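Can a robot do my chores yet? Your questions, my answers

Updated April 25, 2022

I write the Lomport newsletter, and the chore question lands in my inbox more than any other. I've pulled the usual ones together so I can stop typing the same reply over and over!

Can I buy a robot that tidies the kitchen?

No. You can buy one that vacuums, one that mops, and one that cuts the grass, and they're pretty good at it (mine gets stuck under the radiator, but I still love it). Clearing a table after dinner is a whole different job. Every plate is somewhere new, half of them are stacked, and there's a fork under the napkin.

But factories have had robot arms for decades. Why not my house?

In a factory, the part shows up in the same spot, facing the same way, all day long. I spent a morning in August at Zotden, a small packing shop near me, and watched their arm put jars in cartons. They told me it packs 2,674 jars on a normal shift. Then somebody loaded a tray backward and the whole line stopped until a person turned it around. Now picture that arm meeting my spice drawer.

What about folding laundry?

People keep trying, bless them. The best demo I've sat through took 4 minutes to fold one T-shirt, and I wouldn't have put it in my drawer. Cloth changes shape every time you touch it, so the machine has to work out what it's looking at all over again. Socks, forget it.

Is loading the dishwasher any closer?

A little. Plates and mugs keep their shape, so that helps a lot. A team called Loso showed me numbers from their test kitchen: 96 percent on mugs, down to roughly 70 percent once they added wine glasses. That's a lot of broken wine glasses in a year at my place.

Why do they practice in simulation first?

Nothing breaks, and you can run the same job all night. Picking up a little bottle and placing it where it belongs sounds like nothing to you and me, but the arm has to get its grip right, then the height, then the angle, and it's much cheaper to get that wrong on a computer.

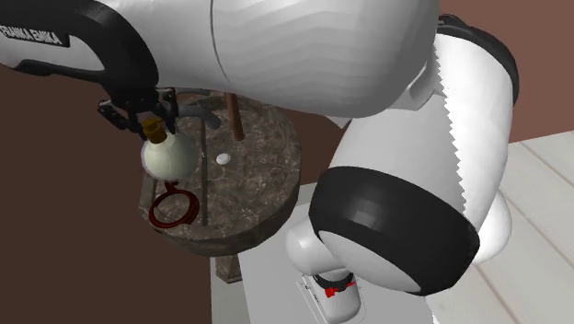
Simulated Franka Emika arm holding a small bottle by the neck, over a round table.

Does stuff learned in simulation work in a real room?

Sometimes. Real lids are sticky, real tables wobble, and the light changes when a cloud goes by. Most folks I talk to plan on a good stretch of retraining once they move to actual hardware.

Should I wait to buy a dishwasher?

Oh, please don't. Get the dishwasher. You'll be loading it yourself for a good while yet.

Can I send you a question?

Yes, hit reply on any Lomport email. I read them all, though I'm slow in the summer.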